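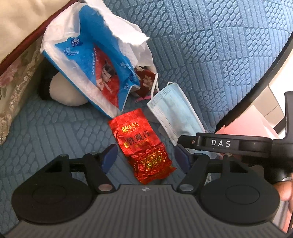 Tea packet between the fingers, face mask next in line.

If you have a hand-held gripper and an afternoon free, you can learn a surprising amount about finger pads before you ever bolt them to an arm. I love this test. It needs a soft chair, a handful of things from your bag and a notebook, and it shows up differences that a tidy row of wooden blocks will hide from you completely.

I worked it out in April with Éabha Kavanagh while we were choosing between two sets of pads, the Skilon and the Dinu. Both did well on hard objects on a hard bench, so we moved to a cushion and things got interesting very quickly!

What you need

A hand-held gripper with a camera looking down at the fingers. Two sets of pads that fit it. A padded seat, with some pattern or texture in the fabric if you can get it. Then the objects: a foil tea packet, a disposable face mask, an opened pack of tissues and a small fabric pouch. Go for things that crumple, fold or flop.

Step 1: Lay out the seat

Put everything down in a loose cluster and let things overlap a little. The pouch can sit partly behind the tissues. Don't straighten the mask or flatten the foil — you want the creases, because the pads have to cope with them.

Step 2: Check the view

Hold the gripper over the cushion and look at the camera picture. Both fingertips should be in view, with the object in the gap between them. Shiny foil is a good check on your exposure. If the gold printing turns into a white smear as you tilt the gripper, bring the exposure down before you record anything.

Step 3: Approach low and slow

Come in at a shallow angle with the fingers open on either side of the packet. On a bench you can press down until you touch. A cushion gives, so pressing just pushes the packet deeper. Let the tips brush the fabric, then close.

Step 4: Lift, hold, put back

Raise the object a hand's width, hold it for a slow breath and set it down where it came from. Write down clean, slipped or missed. If you pinch the cushion cover along with the object, give that its own mark. It happens a lot with the mask, and it's the most useful column on our sheet.

Step 5: Swap pads and repeat

Same objects, same seat, same person holding the handle. We logged 481 tries with the Skilon pads and 563 with the Dinu, so compare the share of clean lifts and leave the totals alone.

What we found

The Skilon pads were lovely on foil. The Dinu pads are softer and were far better with the mask, especially when we took it by a pleat near the middle. Ear loops beat both of them, and I'd leave loops for a narrower fingertip. Éabha still prefers the Skilon for everything. I've gone over to the Dinu.

Next I want to run the same seat with the gripper mounted on our Tositz arm, starting with the tea packet and keeping the approach angle from Step 3.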